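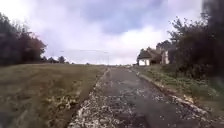

I bought the Urkar folding pram cart in July to replace a two-wheeled shopping trolley that had lost a tyre. It costs $136 from the hardware store in Sadelton, and I have used it most days since for groceries, library books and the odd bag of potting mix. I walk into town, and cracked, patchy asphalt like this with loose gravel down the left side is the sort of surface I wanted it to handle. On that it does well. The front wheels are wide enough not to drop into the cracks, and the rubber is soft, so a carton of eggs gets home in one piece.

Gravel is harder going. With a full load the front castors want to turn sideways. There is a lock for them, a small grey lever on each fork, and once both are down the cart tracks straight. You have to bend over to reach them.

The frame is aluminium and weighs 11 kilos with the basket on. It folds flat in two movements and stands up on its own in the hallway. The canvas liner comes out for washing. Mine has gone through the machine twice on cold and the colour has held.

Assembly took me roughly half an hour. The instructions are drawings only and step 5 shows the axle clip back to front. If the wheel wobbles, take the clip off and flip it.

My main complaint is the handle. It has two heights, and the higher one is still low for anyone tall. My neighbour Aldo Negri borrowed the cart for a run to the tip and came back rubbing his back. The brake is a foot bar and it's stiff in sandals. There is no rain cover in the box either, and the one sold separately is overpriced for a piece of plastic with elastic round it.

I also tried Maite Villanueva's older Sveinbjörnsson, which has bigger wheels and rolls better over grass. It doesn't fold, so it lives in her garage. I don't have a garage.

Four stars. I'd buy it again at this price.

Laine Lūse, Priltamdale
17 August 2024

11 comments
Share 5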